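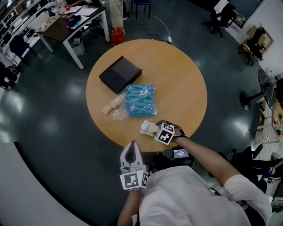 Sorting Week at Kulumdale: The Gallery

Every January we go through the back room at Kulumdale and decide what we own. The list from November said 181 items. It was written by Rodrigo Barros in a hurry and in green ink, and it includes the entry "bits (various)" four times. These are the highlights, in the order I felt like putting them.

The round table

A round light-wood table, a black square box, and two clear bags, one of them packed with bright blue tubes. The box has a faint circle on its lid, which I blame on a mug, although there are people in this building who hold other views. The floor has a good shine on it and I would like that noted, as I argued for the glossy finish in the face of real opposition.

The blue tubes, continued

The list calls them "tubes, blue." Phyllis Pilkington wanted to know what for. A discussion followed that used up most of a morning and all of the good cookies. They have been moved to the Keep pile, where things go when we are tired.

The other bag

Cream, or beige, depending on who you ask. Rodrigo wrote down cream. Phyllis crossed it out and wrote beige. I have left both on the card because I have to work with these people.

The desk with the white legs

Dark wood on top, white metal underneath, and sheets of paper on it as there have been for as long as I can remember. There is a white waste bin right beneath. The distance between the two has never been a problem for anyone except the paper.

Seating

A navy chair, a dark stool and a couple of black office chairs. The stool is the one visitors pick, and they pick it once. We were offered a matching set by a firm called Hebden for 300 dollars, delivered, and turned it down on the grounds that we would then have to agree on where to put them.

The white shelves

Down the far left, and crowded. I had planned to do these on Sat 18 January and got as far as the first foot and a half before finding a Clarnico tin full of keys. I spent the rest of the day trying them in doors. Two fit. Neither door had been locked.

The dark marble table

Also round, on a black pedestal, over against the wooden cabinet. It weighs what you would expect. Moving it is on the plan every year, and every year we look at it and have lunch — it now has seniority over most of us.

The cardboard box

Tan, beyond the black chairs. Phyllis has labels ready for it, from a roll of 1000 she ordered from Mokow when she meant to order one of 100. If you are visiting and would like your coat labeled, just ask.

More next week, when we start on the cabinet. Rodrigo has bought a new pen for the occasion, and it is also green.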